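Brevik Counter Scale, set-up guide
Section 4: Placing, leveling, first calibration
Updated Sat 3 March. Replaces the old sheet with the Nastetti feet on it, please bin that one.

Before you start

You need: the scale, the pan, the power lead, the check weight (small blue box, under the foam, people throw it out with the foam). Small flat screwdriver. A dry cloth.
Do not plug in yet.
Firmware 62 or later. The number shows for a second on power-up, so you'll see it in step 9. If yours is older go to Section 7 first, then come back.

Picking the spot

1. Solid table or counter. No folding tables. No trestles. Glass is ok if it doesn't flex.
2. Away from: doors, fans, the fridge, the oven, the window if it opens. Drafts are the worst. The pan is light and wide and it catches air.
3. Press down hard on the table near where the scale will go. Wobble? Fix the table. Shimming under the scale doesn't count as fixing the table.
4. Wipe the spot. Crumbs under a foot will throw the bubble off and you'll be turning screws for ten minutes wondering why.

CAUTION: not on the same counter as a mixer or a slicer. Even switched off between batches. If it's the only counter you have, weigh first, mix after.

Textured tops are fine. Wood grain, brushed, whatever. Very soft tops (rubber mats, cork) are not, the feet sink over a day or so and you lose level.

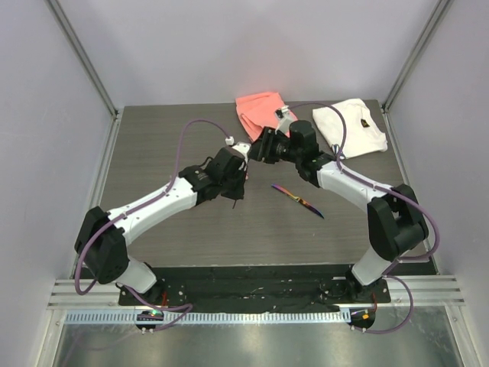 Hjørdis Boström: We have the thick rubber matting on all our counters and can't lift it, health inspector likes it. I cut a square of floor tile, set that on the mat and put the scale on the tile. Level has held since the start of March. Would add this to the guide, it's the first thing anybody with a bakery is going to ask.

OK, added. Tile on a mat works if the tile is bigger than the scale footprint on all sides. Check level weekly though, not monthly.

Unpacking

5. Lift it by the base. NOT by the pan support, not by the post. The post is the bit that costs money.
6. Take out the red transit screw underneath. Quarter turn left, pull. Keep it. Tape it inside the box lid, or in the battery door if you've already lost the box.
7. Leave the pan off for now.

Note: if the transit screw won't come out, set the scale down on its feet, jiggle the post very gently, try again. Don't force it. If it still won't, stop and write to us.

Leveling

8. Bubble is at the back, left of the power socket. Awkward spot, we know. Turn the scale around to level it if you have to, but then turn it back and check again in its final position.

Feet: clockwise raises, counterclockwise lowers. Looking from ABOVE. Half of the mail we get on this is people looking from underneath.

Do it in this order:
- Wind all four feet fully in.
- Front two out by one full turn each.
- Now adjust the back two until the bubble sits inside the ring.
- Lock nuts up against the base, finger tight.
- Look at the bubble again. The nuts shift it. Adjust, repeat.

Touching the ring is not inside the ring.

Power and warm up

9. Lead into the scale first, then the wall. Display runs through all segments, then the firmware number, then zeros. Zeros may drift for a bit, ignore.
10. Put the pan on. It only seats one way, notch to the front. Press the two front corners. No click, it's just a fit.
11. Leave it on for an hour before calibrating. Overnight if it came off a cold truck. Don't put anyting on it meanwhile, including the manual.

CAUTION: if the lead has to cross a walkway, tape it down or move the scale. Do not let the lead hang taut, a tight lead pulls on the base and you'll see it in the last digit.

First calibration

12. Pan empty. Press ZERO. Wait for the steady mark (small circle, top left of the display).
13. Hold MODE until it says CAL, let go.
14. Display asks for the weight. The one in the blue box is 333 g. Yes it's an odd number, it's what the Hutapea load cell was cut for, and it means you can't mix it up with a kitchen weight.
15. Handle the weight with the cloth. Center of the pan. Take your hand away, step back, wait.
16. Display says DONE, or it says AGAIN. If AGAIN, take the weight off, wait for zeros, go back to 13.
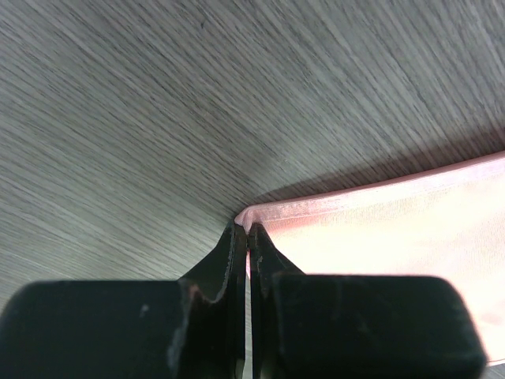

17. Weight off. Display back to zeros. If it's stuck one digit up or down press ZERO once. Once only. Pressing it over and over just chases the draft.
18. Weight back on, read the display. 333 exactly, or one digit either side. Anything wider, see the list further down.

Corner check

Do this at set-up and any time the scale's been moved, even along the same counter.

19. Weight in the center, note the reading.
20. Same weight toward each corner in turn, halfway out from the center. Not on the rim.
21. All the readings should agree within one digit. If one corner reads low, nine times out of ten it's a foot not touching. Slip a bit of paper under each foot, it shouldn't slide.

Load check (optional, shops should do it)

If you have a set of good weights, build up to 2,570 g and read it. That's the point where the range switches over and it's where a bad cell shows up first. Up to two digits out is within spec. Three isn't, and re-doing the calibration won't cure it, send it in.

Don't use bags of flour for this. Or bottled water. Packets say one thing and weigh another.

If something's off

Reading wanders: draft, or the table. Put a cardboard box over the whole thing with a slot cut to see the display. Steadies up? It was the draft.

AGAIN every time: wrong weight, or transit screw still in. Check the screw even if you're sure.

Display dim: lead not fully home. Push it in till the collar is flush.

Bubble won't center: feet at the end of their travel. The table is out too far, move or level the table.

Shows LO with the pan on: pan's in backward. Notch to the front.

Reads fine in the morning, high by afternoon: sun on it. Move it.

Moving it later

Power off, pan off, transit screw back in, then lift. For a move along the counter you can skip the screw but still take the pan off. Then do 8, 12 to 18 and the corner check. Full hour of warm up again only if it's been unplugged.

Spares

Feet, lock nuts and the transit screw come as one pack, ask for the Bralten small parts pack. Pan is seperate. The check weight can't be swapped for any other weight, if you lose it order the same one, and have your serial number ready (underside, next to the transit screw hole).

Questions on this section to Hjørdis Westerberg at the service desk. Pan sizes and covers are in Section 5.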